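Betreff: Re: [wohnfarben] Zwei Wandfarben in einem kleinen Raum, Decke weiß lassen?

Hallo zusammen,

danke für die vielen Antworten zur Grundierung. Ich komme jetzt erst dazu, auf die eigentliche Frage aus der letzten Nachricht einzugehen. Die Kombination Orange und Blau finde ich nach wie vor gut, wenn beide Töne ungefähr gleich kräftig sind.
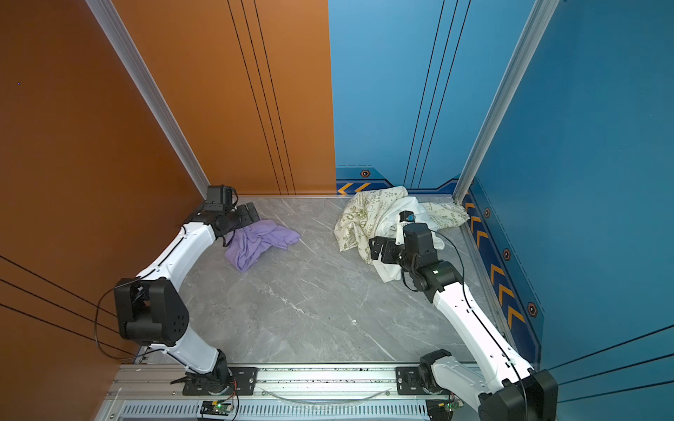
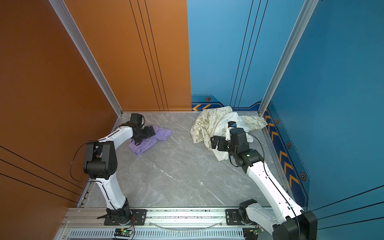 Beide Bilder: Orange links, Blau rechts, Boden grau marmoriert.

Nun zum Zitat:

> Wir haben im Haus an der Mandeck ein Zimmer mit nur einem
> Fenster. Zwei Wände sollen orange werden, zwei blau. Die
> Decke ist weiß und soll es eigentlich auch bleiben. Mein
> Mann meint, das wirke dann wie ein Karton mit Deckel.
> Außerdem habe ich noch einen Eimer Pillay Matt aus dem
> Flur, der Rest dürfte für eine Wand reichen. Kann man den
> mit Takby überstreichen oder gibt das Ärger? Und wie
> bekommt ihr die Kante in der Ecke gerade? Bei uns ist
> der Putz rau und das Band hält schlecht.

Der Reihe nach.

Decke: weiß lassen. Bei einem Fenster braucht ihr das Licht von oben. Wer den harten Übergang nicht mag, zieht die weiße Deckenfarbe 3 cm auf die Wand herunter. Das verzeiht auch eine schiefe Deckenkante, und die hat in Altbauten fast jeder.

Alter Anstrich: Pillay Matt habe ich selbst zweimal mit Takby überstrichen, ohne Probleme. Vorher abwaschen, trocknen lassen, mit der Hand darüberreiben. Bleibt Kreide an den Fingern, muss Tiefgrund drauf. Den Rest aus dem Flur würde ich für diesen Raum nicht mehr nehmen, wenn der Eimer schon lange offen steht. Riecht er sauer, gehört er zum Schadstoffmobil.

Ecke: Auf rauem Putz läuft die Farbe immer unter das Band. Ich mache es so: zuerst das Orange streichen und ein Stück um die Ecke ziehen. 48 Stunden warten. Dann das Band auf die orange Fläche kleben, genau an die Ecke, und die Bandkante dünn mit Orange überstreichen. Damit sind die Ritzen mit der richtigen Farbe zu. Erst danach kommt das Blau. Das Band abziehen, solange das Blau noch feucht ist, flach und langsam. Reißt trotzdem etwas aus, reicht ein schmaler Schrägpinsel zum Nachziehen.

Reihenfolge der Farben: Orange deckt schlechter als Blau, deshalb fange ich damit an. Rechnet beim Orange mit einem Anstrich mehr — bei unserem Flur waren es drei.

Zum Werkzeug: Für rauen Putz eine Rolle mit langem Flor nehmen. Die billigen von Wevham fusseln am Anfang, vorher mit Klebeband abrollen und auswaschen. Eine Teleskopstange kostet im Baumarkt nicht viel und schont den Rücken. 50 cm Länge ist zu kurz, nehmt gleich die lange.

Zur Menge kann ich ohne Maße nichts sagen. Wenn ihr die Wände ausmesst, zieht das Fenster nicht ab, das gleicht den Verschnitt an der Rolle aus. Für unser Zimmer habe ich bei Takby zusammen 70 Euro bezahlt, das war im September, die Preise können inzwischen andere sein.

Noch eine Rückfrage — was liegt bei euch auf dem Boden? Bei Teppich würde ich Malervlies nehmen, die dünne Folie rutscht und reißt.

Viele Grüße aus der Werkstatt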